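4. Visitor Demonstration: Open Drawer

1. Seat visitors before starting the simulator.
2. Load the Fletby kitchen and select the drawer task.
3. Pause the arm with its gripper over the open drawer.

Caution: Do not change the task while the arm is in motion -- pause it first.
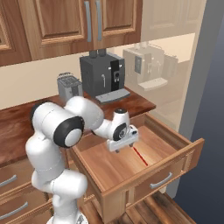 Brock Thibodeau

Note: At this pause, point out the two dark fingertips under the gripper housing. Allow 15 minutes for questions, then resume.

4. Close the session and return to the Pirihi start menu.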